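Club Notes > Footy Basics > Game Day

How to wash and dry team jumpers without wrecking the numbers

Quick one before the weekend. We've peeled 11 numbers off the back of jumpers since February, all of it heat damage, all of it avoidable. If it's your turn on the kit bag, read this first.

What you need

– big tub or laundry trough
– soft brush, old toothbrush is fine
– ordinary liquid detergent, no softener
– somewhere shady to hang things

1. Empty the bag the same night. Not Monday. Mud is ok, wet mud sitting on a white collar for two days isn't. Check for mouthguards and tape while you're in there.

2. Knock off the dry mud outside. Brush it, don't scrape. Grass stains get a dab of detergent and fifteen minutes or so.

3. Rinse cold in the tub till the water's mostly clear. Blood – cold only, hot water sets it.

4. Turn everything inside out. Every jumper, every time. Numbers and the Desetti logo face in. Shorts too if they have the printed stripe.

5. Wash cold, gentle cycle, half load. Jumpers and shorts together, socks seperate. Socks carry all the grit and grit scratches print.

6. Skip the softener. It leaves a film and the sweat smell comes back worse. Half a cup of white vinegar in the rinse if the bag's really on the nose.

Drying

Line is best. Shade, inside out, pegged at the hem so you don't get shoulder bumps. Overnight on an airer works for most of them.

If you've got back to back games and have to use a dryer, lowest heat going, short bursts, and get them out while they're still a touch damp. Hang for the last bit. Training gear and plain socks can go the full cycle, no worries.

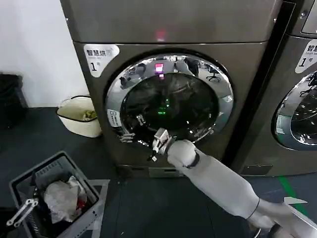

Front-loading dryer with clothes in the drum

Don't pack it full. A whole team set in one go will come out hot on the outside and soggy in the middle, and then everyone runs it again on high. Two loads, maybe three for the Jovar sets as they're thicker.

Fixing a lifting number

Edge only just coming up? Jumper flat on a towel, baking paper over the number, iron on low, no steam. Press for ten seconds, lift, let it cool right down, check. Do it again if you need to. Don't slide the iron. If its cracked all the way through leave it and tell the team manager – a new number is cheaper than a new jumper. A full replacement is $85.

The older Drurno jumpers have sewn numbers so no ironing there, just snip loose threads. Don't pull them.

Back in the bag

Bone dry first. Fold, don't roll. Lowest number on top so handing out is quick on Sunday. Count them against the list in the side pocket and write down anything missing.

Posted May 27, 2022

Related
How to fit a mouthguard at home
Boot studs: which ones for wet grounds
Packing the first aid bag
Getting to the Idahosa Oval and where to park
Marking boundary lines before a home game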